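Custton Potar Bin Lid Set
Product code 1348
Made in Cendale

The Potar is a set of lids for people who own a perfectly good recycling bin and would like the household to start using it. Each lid has a single round opening, wide enough for a drink bottle and too narrow for a pizza box, which settles one argument straight away.

Lids come in grey, green or a colour we call Kong, after the office dog. It is brown.

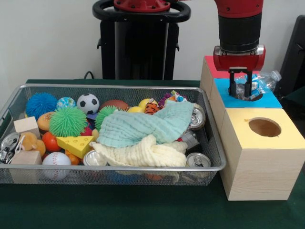 Fits most square kitchen bins up to 11 litres. Measure yours before ordering. We have a shelf of returns from customers who went by eye, and it's almost 5 metres long.

What's in the box
3 lids
1 sheet of stickers, including one that says SOFT PLASTICS and one left blank for whatever your council changes its mind about next
Fitting instructions, folded in a way you won't manage again

Cleaning
Warm water and dish soap. The dishwasher will warp the lid into a shape we can't sell you a bin for.

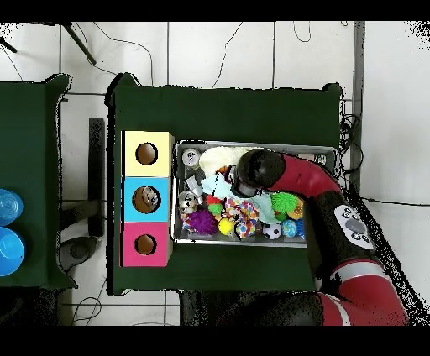
Delivery
Orders leave Cendale twice a week. Rural addresses take longer, as rural addresses already know.

Warranty
We cover cracks, splits and fading for 3 years. We don't cover teenagers.

Spare stickers are sold separately. The Kong lid is out of stock until May, to the surprise of everyone here except the dog.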